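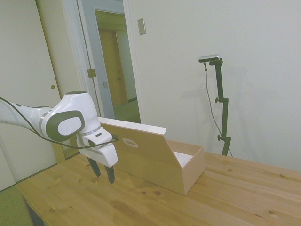

The Voka return box, open on a pine table with its lid upright.

STITLOW – Herstead Packaging will begin supplying the Voka return box in March, following a trial with equipment hire business Kuzmenko Hire. The first production run is 2,000 boxes. Kuzmenko will take 400 of these for its mail-out service, and the remainder will be sold to other hire firms, repair shops and lending libraries.

The Voka is a cardboard box with a hinged lid and a moulded insert. It is made for small equipment that goes out to a customer, gets used for a few days and comes back by post. Herstead designed it to be packed twice: once by warehouse staff who do the job all day, and once by a customer at a kitchen table who may be doing it for the first time.

Kuzmenko approached Herstead last year after a run of damaged returns. Items were leaving its Stitlow depot well wrapped and coming back in whatever the customer had on hand, including newspaper, tea towels and grocery bags. In many cases the original packing had gone into the recycling on the day of delivery. Depot staff were also spending time on the phone explaining which piece went where.

The two companies agreed on a box that would keep its packing with it. The insert stays inside when the equipment is lifted out, so an empty box still holds the shape of what belongs in it. Customers are asked to leave the insert where it is and put the box away until the hire ends. 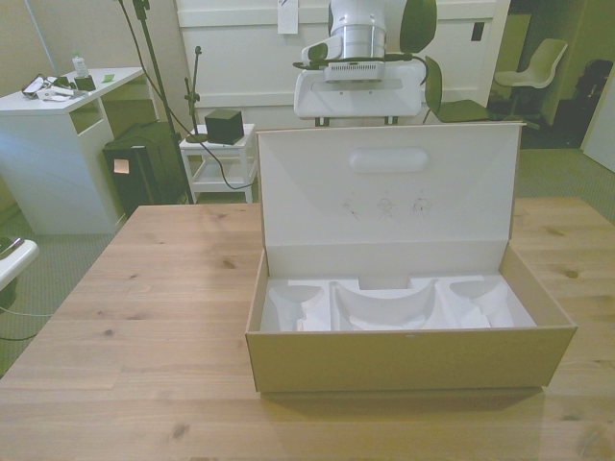

The insert has a rounded cavity on the left, a broad curved trough in the centre and a smaller contoured pocket on the right. A rectangular notch is cut into the back wall. The main item in each hire kit rests in the centre trough and the accessories sit on either side.

Earlier versions used a flat tray with straight-sided compartments. It was cheaper to make, but customers in the trial put parts in sideways or swapped them from one compartment to another, and the lid would then not close. Curved cradles gave a better result. A part placed the wrong way around sits up noticeably, and most people turned it without needing to check the leaflet.

The lid is hinged along the rear edge and stands up while the box is being packed. It has a rounded handle cutout near the top, and there are small grey line drawings on its white inner face. Herstead moved the drawings there from a loose card, which was often missing by the time the box came back.

The outside of the box is plain brown. Kuzmenko asked for as little printing there as possible, partly for cost and partly so that parcels left on a porch would not advertise their contents. The interior is white, which makes it easier to spot a small part or a cable left behind when the box is checked in.

During the trial, boxes went out from the Stitlow depot for 22 weeks. They were sent by ordinary parcel post in an outer mailing sleeve, with no special handling labels. Returned boxes were opened on a bench, checked for crushed corners and torn hinges, and sent out again if they were sound. Wear showed first at the lid hinge. The production version has a deeper crease along that edge and a slightly heavier grade of board.

Kuzmenko has changed its own check-in routine as a result. Staff now open the lid, look over the cradles and record anything missing before the equipment is taken out for cleaning. Previously the parcel was emptied onto the bench and sorted from there. The depot has also stopped ordering loose fill for this part of its range.
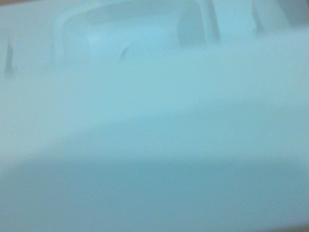 Recess and raised ridge in moulded packaging, seen at very close range.

Inserts can be ordered in the standard layout or moulded to suit a customer's equipment. For a custom layout, Herstead asks for a sample of each item, or accurate drawings, along with any cable or charger that has to travel in the same box. A test insert is made first and posted to the customer with a box. Changes at that stage are included in the setup price. Changes after the mould has been approved are quoted separately.

The insert lifts out by hand and is not glued. A damaged box can be replaced and the old insert moved across to the new one. Boxes are supplied flat, with inserts nested in separate cartons. Businesses with limited storage can have an order delivered in 3 lots at no extra freight charge within the Stitlow area.

Herstead is also working on a smaller box for single items such as handheld meters and headsets. It will have the same hinged lid and handle cutout. Kuzmenko will trial the smaller size at its depot over winter, and a release date will be set once those boxes have been through the post a few times.

Orders for the standard Voka return box open on Wednesday. Sample boxes are available to trade customers on request, one per business, and can be collected from the Herstead front counter or added to an existing delivery.

About Herstead Packaging
Herstead Packaging makes cardboard boxes, mailers and moulded inserts at its plant in Stitlow. Its customers include hire companies, small manufacturers and mail-order retailers.

About Kuzmenko Hire
Kuzmenko Hire rents small equipment to households and trades by the day, week or month, with pickup from its Stitlow depot or delivery by post.

Media and trade enquiries: Herstead Packaging, front office, Stitlow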